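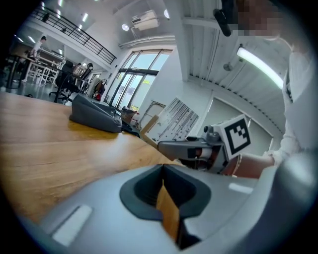
Can a machine do the chores yet?
General discussion – 9 replies

benchdog_28
Genuine question. My brother-in-law reckons we'll all have a robot unloading the dishwasher by next winter. I work in a joinery shop at Rendwood and we can't get one to pick up a offcut reliably, so I'm sceptical. What have people seen working with their own eyes, not in a promo video?

marlo_t
I do data collection part time in Kallwood. Hand-held grippers, two people at a table, same job over and over until the shift ends. Clearing a table, putting lids on, that sort of thing. The models trained on it are better than they were last year. Would I let one near my own plates? No.

Quillback
Same job over and over how many times?

marlo_t
Target is 200 good runs per task. Bad ones get tossed, so you do more than that. My wrists know about it.

saltbush
We put in a Dernamis arm at work for loading trays. It's fine. It does one tray, one size, and if someone changes supplier it stops until the integrator comes out. That's shop-floor automation as it has been for 20-odd years. Calling it a robot that does chores is a stretch.

pennyfarthing
Disagree with saltbush a bit. A fixed arm and a learned policy are different animals. The old arm goes to a point in space whether the tray is there or not. The newer ones look at what's in front of them and have a go. They miss plenty, but they miss and try again, and the old ones never did that.

saltbush
Have a go is the problem. I've got a line to run. If it gets 28 out of 30 I need a person standing there for the other two, and then I may as well have the person.

pennyfarthing
Depends on the person's wages and how bad the job is. Nobody wants to load trays at five in the morning.

Riverina_Deb
I'd settle for laundry. Folding in particular. I've seen a demo of one doing a T-shirt and it took longer than my kids do, and that is saying something. Happy to leave it running overnight though, if it doesn't matter how slow it is.

marlo_t
Cloth is hard. We did tea towels for three weeks. Every towel lands in a different shape so you can't just learn the one motion. Rigid stuff like cups and boxes is well ahead. If you want a guess, wiping benches and putting the cups away will come first, in somebody's office kitchen, with flat floors and no dog.

benchdog_28
What about sorting timber? Offcuts are rigid.

marlo_t
Rigid but all different lengths and weights, and dusty. Dust gets on the lens and the grip pads go slippery. Someone at Riviere was trying it with screws and brackets, which is closer to doable. I haven't heard how they got on.

Quillback
Price is the other thing. I'd pay 1,000 for one that did dishes properly. I would not pay what they're asking for one that does half of them.

saltbush
Agree with that. Ask again in October and I bet the answer's the same.

pennyfarthing
I'll take that bet, for a carton.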